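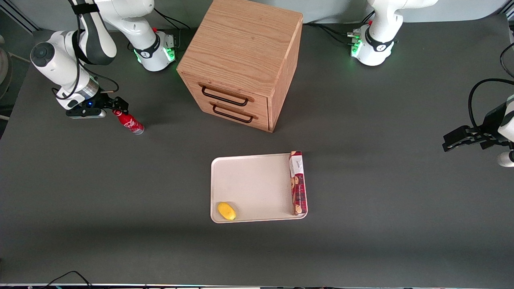

The Gridodeck table at the Luvell shared workshop, with both arms, the drawer cabinet and the white tray. One gripper is closed around the neck of a Coca-Cola bottle.

PRESS RELEASE
02/09/2018

Luvell workshop opens its two-arm table to all members

The Luvell shared workshop is glad to inform that Gridodeck, a table with two robot arms built by the members of the workshop, is now open for use by every member with a valid bench card. The build took 32 evenings, and it was made in the same room where members repair bicycles and cut wood.

Gridodeck started as a proposal on the members' board. The group wanted a place where a person can try to program two arms together, with things from a normal kitchen or office. The arms were bought second-hand with money from the yearly open day and from 69 members who gave extra to their monthly fee. The mounting, the wiring and the table were done by the members themselves.

The control program is called Taltodo. It is written by the same group and it keeps the tasks as short text files, so a beginner can read them and change one line at a time. At this moment the collection has 243 task files. Most of them are small: take an object by its narrow part, put it on a tray, open a drawer, close a drawer. Some work well and some need more work - the drawer tasks especially, where the position of the handle must be given with good precision.

"We are not a company and we do not sell this table," the Gridodeck group says in its statement. "We wanted to learn how to build it, and now we want that other people learn on it also."

Ivanyshyn, the metal shop on the ground floor of the building, cut the mounting plates and asked only for the price of the material. The workshop thanks them for this, and also for their patience with the first drawings, which had the holes on the wrong side.

Members can reserve the table for a maximum of 2 hours per visit. Before the first reservation it is necessary to pass the safety lesson, which is free. Children can attend together with an adult member. A second lesson, about writing task files, is planned for October.

The drawings, the parts list and the task files can be copied at the workshop desk - please bring your own memory stick.

Contact for press and visitors: the Luvell workshop desk, during opening hours.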